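Pale rooms, and what shows on them
Speaker notes, Consuelo Nina
Treltlow Home Evening, March 2021

Before I start

Check that the microphone is on. Ask the people at the back if they can hear me. Speak slowly, because last time I was told that I run when I am nervous.

Thank Killian Leblanc for the invitation and for the room. He also lent me the samples from Grillora, so please mention this at the beginning and not only at the end.

Opening

Good evening. My subject is the pale living room, and more exactly its surfaces. I will not speak about style tonight. I will speak about dust, scratches, daylight and cleaning cloths.

When people decide for a pale room, they usually look at a colour card. The card is small, it is flat and it is clean. The floor at home is large and you see it from one side, with the light coming low over it. So it is a different thing, and many people are surprised when they see it.

(Hold up the colour card. Then hold it flat, at the height of my waist, so they see how it changes.)

Part one: the floor

Begin with the floor, as it is the biggest surface and the most expensive mistake. A couple from my course spent 4000 on a plain white floor and after the first winter they were looking for a rug to cover it. Let people laugh a little, they will know this feeling.

A plain pale floor shows each crumb and each hair. A pale floor with lines in it is more kind. The eye is already busy with the lines and it does not stop at every small thing. Light grey, white and silver together work well for this, provided that the differences are soft.
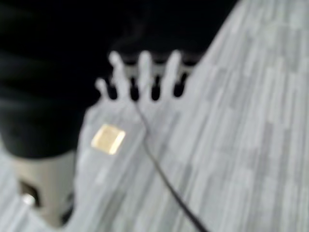
Streaks of light grey, white and silver in the floor, running on the diagonal.

Wait here a moment. Let them look at the lower part of the slide.

Points to make:
The streaks are long and nearly parallel, so they give the floor a direction. Before you buy, decide which direction you want. Along the room makes it longer, across the room makes it wider.
From the door you often see the lines on the diagonal, even when they were laid straight. Stand in the doorway with your sample and turn it.
Look at where the pale floor meets something dark. The edge is very sharp to the eye. If your skirting board or your cupboard is black, this edge will be the first thing a visitor sees.

Cleaning: always with the lines. I do it with a flat mop and very little water. If you go against the lines on a textured floor, the dirt stays in the grooves. On a smooth floor it makes less difference, but it is a good habit.

(If someone asks about carpet or vinyl: the same advice for the direction, another advice for the water. Do not go into the detail, there is no time. Send them to the Grillora leaflet, page two.)

Part two: black and metal

Now the difficult materials. Many people with a pale room wish to have some black in it, and some shiny metal. I like this too. But they must know what they invite.

Matt black does not reflect, so we believe it hides everything. With dust it is the contrary. Dust is pale, and on a black background it has the best possible contrast. If the black part has ridges, the light catches the upper side of every ridge, and exactly there the dust is sitting.

Polished metal is another story. Dust you hardly see. What you see is fingers, and the whole room around you in small stripes.

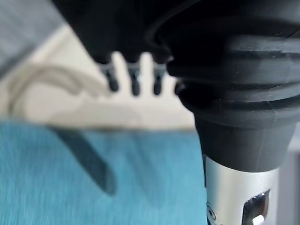 Close up: matt black with wide ridges, small specks of dust and fine scratches, and polished metal below it.

Points to make:
Ask the audience what they notice first. I expect they will say the shine. Then ask them to look at the ridges again.
The scratches are fine and you need to be very near. From the other side of a room I would not worry about them.
For ridges use a soft brush, like one for make-up or for painting. A cloth goes over the top and leaves the groove as it was.
For polished metal take a dry microfibre cloth, and rub up and down in one direction. No paste. I had a jar of Eson paste in my cupboard for years, and I do not recommend any paste for a weekly clean, of whatever brand.
Do the black first and the metal after it. The dust from the brush falls down.

(Pass the samples to the first row. Ask to have them back, they belong to Grillora!)

Part three: the sofa

We come to the sofa, and here I expect the most questions, so do not say everything. In my last talk this part took 15 minutes and we had to stop in the middle.

Cream is warmer than white. Next to a cool grey floor you notice it strongly. Some people think it is a mistake, that the cream looks yellow. I think a room with only cool colours is not so pleasant to sit in, and a cream sofa repairs this.
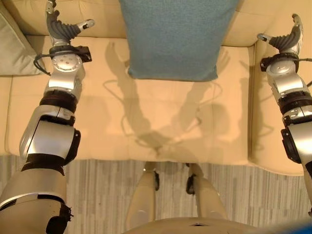 Sofa in cream-coloured leather with a teal cushion.

Points to make:
One strong colour is enough. Teal is a good partner for cream because it is cool and deep, and the leather stays the warm part of the room.
Armrests and the top of the back are touched the most. Wipe these places first and more often than the rest.
Water for leather: a damp cloth, well pressed out, then a dry one immediately.
New jeans. Say it clearly. The blue colour goes into the pale leather and it is very hard to bring it out.
Try every product behind or under the sofa, and wait until the next morning before you judge.

My neighbour Cheng asks me always if a cream sofa is possible with children. He has a cream sofa and he has children. The sofa is seven years old and it has marks, and he sits on it each evening.

Questions

Take 12 cards from the box, more we will not manage. Read each question aloud before the answer.

If there is no question at the start, ask who has a pale floor at home and what they clean it with.

Last notice: the next evening is in July and the subject is curtains. The list for names is on the table beside the door. Collect the samples, the colour card and my glasses.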